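Packing up the dishes, and some wallpaper

February 22, 2023

I've been going through the kitchen cabinets a shelf at a time since December. We moved into this apartment with my mother's plates, my plates, and a set Victor Minja gave me when he left for a smaller place, and I never sorted any of it. Everything went up on the shelves in the order it came out of the boxes. When I wanted a dinner plate I had to lift down a stack of saucers first.

The rule I settled on is that anything we eat from during a normal week stays in the kitchen. Anything else goes into a plastic bin and the bin goes in the hall closet. If I haven't gone looking for a plate by next December, it goes to the thrift store on Barasa Street.

I tried cardboard boxes first. They were fine until one got damp on the bottom. Plastic bins cost more but they wipe clean, and an open one is easy to load on the table because you can see what you're doing. I don't fill them to the top. A full bin of dishes is heavier than it looks and I have to carry it down the hall myself.

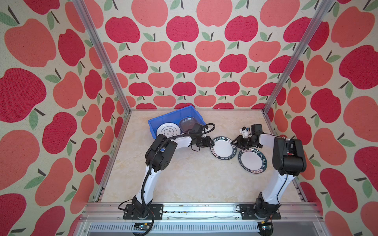
Should glass plates and china plates go in the same bin?

They can, as long as there's something soft between them. I use dish towels, and old T-shirts when the towels run out. Newspaper works too but the ink comes off on your hands and then on the plates, so everything needs washing again at the other end.

I stand plates on edge when they're going to be moved any distance. For the closet I lay them flat, biggest on the bottom, with a towel every couple of plates. Glass goes on top. Bowls I nest with a folded paper towel inside each one. Lids get their own bag, and I write on the bag which pot they belong to. I skipped that last part the first time and spent an evening matching lids.

A couple of people asked about apple wallpaper after my last post. I like it a lot in a kitchen. Big apples are cheerful but they take over a small wall, and small ones look busier up close than you'd expect. Red and coral together are easier to live with than plain red, in my opinion. If you're ordering samples, get a piece large enough to tape up and leave for a few days. The little squares they mail out don't show you the repeat. I looked at one called Tivero for a long time and decided it was too yellow.

Still to do: the mugs, the baking pans, and the drawer by the stove. The mugs will be hard. I have one from every job I've had, and my husband has more than I do. I've also got a Deladero casserole dish with a chip in the rim that I keep meaning to throw out. It's back on the shelf for now. I used it last night for potatoes.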